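How far apart do you keep the grippers before starting an episode?

Bindu Shenoy
I've got a two-arm tabletop setup and I'm writing our start-of-run rules. Right now everybody parks the arms wherever they like, and my last batch of 156 episodes is all over the place. Is there a standard for this? Cables are the worst.

Gatoveo
No real standard that I know of, just pick one and write it down! Ours is: fingers open wide to either side, object between them and a bit past the tips, nothing else on the table. I also make people take their hands off the leader arms for a slow breath before they hit record (sounds silly, saved us a lot of trimming).

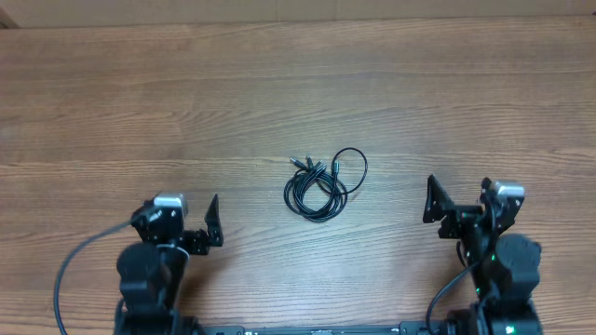
With cables I'd also drop them in a fresh coil each time, so you don't end up with 70 runs of the same loop. And write down who was driving.

Virnix
just tape marks on the table, works fine for me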